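March, 4:30 pm. Durkik poems, reading order

Read the river set out loud with Modupe Ogbonna. 12 poems in, five of them finished. "Nwachukwu" still runs long at 876 words. Cut the second ferry passage and keep the grandmother's list of fish.

Abimbola Mohammed wants the line breaks left as the students wrote them. Agreed, except where the page width forces a turn. For those, indent the runover and don't touch the capitals. The long lines in the drought poem read better with a pause partway, like the creases running down the tan cardboard behind the wood. Try a wide gap there before breaking the line. Proofs to Zelance after the next read.

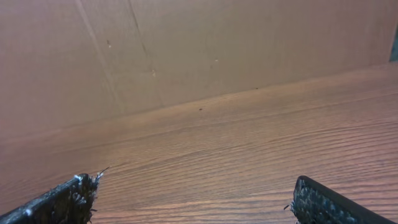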